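1/12/24, notes after the comedy evening at Skatthorpe hall

Doors opened at the planned hour, but the sound check was still going on, so the guests waited in the corridor with their coats. We had 200 seats and sold 73 tickets before the evening. The rest came at the door, and the hall looked full enough from the stage.

The Skirell mixer made a hum on channel 11 again. I moved the second microphone to another channel and the hum did not follow it, so I think the cable is good and the input is bad. To check with the Tadent tester before June, when we have the next show.

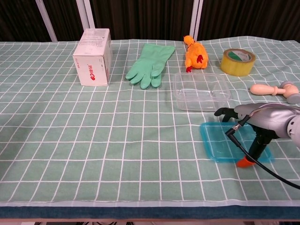 *Table with the green grid cloth, white box at the back left.*

The first comedian was too quiet for the last rows. I raised her by a small amount, then the laughing covered her anyway. The second one walked in front of the speaker two times and we had feedback. Next time I will put tape on the floor.

Income at the door was 1,013, counted twice. The Kincaid lamps became very warm after the break, so I dimmed them. The comedians did not complain.

Still open: who has the key for the side door?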